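Project Report: Teaching Our Arm to Tidy Up
Trultitley Robotics Club, semester project
November 2020

So, this is the write-up for Dauda, which is what our team called the project after we'd thrown out every name that was already a dishwasher brand. The goal sounded tiny when we pitched it: get a robot arm to pick up a mug and put it on a tray by learning from examples, with a person steering it through each one first. I signed up for the examples part because I figured it would be the easy part (ha!).

We set our target at 200 recorded runs. Each run starts with the arm parked, then I steer it over to the mug, close the gripper, lift, move, set it down, let go and back away. If I bumped the tray or had to try the grasp again, I still saved the run but gave it a tag, so we could train with and without the messy ones later. The recording software is Medero, which the lab already had. It saves the camera view along with the joint positions, and it will happily save nothing at all if you forget to press the second button. I lost my whole first afternoon that way and I'm still a little sore about it.

My early runs were bad in a way I didn't notice until we played them back. I kept pausing right before the grasp to check that I was lined up, and the model picked that up right away! Our first trained version would glide over, stop dead above the mug, and just hang there. We ended up throwing out 33 runs with long pauses and I re-recorded them, trying to keep my hands moving the whole way through. Much better, though it did make me sloppier on the release.

The other thing I'd change is the starting positions. I thought I was mixing them up, but when we plotted them they were nearly all in one clump (people are terrible at being random, me included). For the last batch we made a list of start spots ahead of time and I worked down it, including a bunch with the mug way over to the left, where the approach angle is awkward and I have to come in from the side. 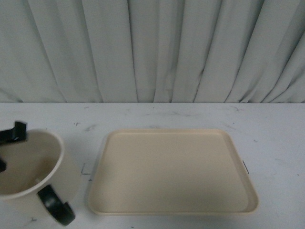
Clulto read the draft of this section and asked why we hadn't kept the paused runs and trimmed the still parts out. It's a fair point, and the answer is that we didn't think of it. Trimming would have saved me a couple of evenings, so it's going on the list for December, together with a second mug shape and a proper way to mark the moment of release.

Final training used the cleaned set, in 3 rounds with different settings. The release is still the weak spot, and I'd like to record more of those before we touch the model again.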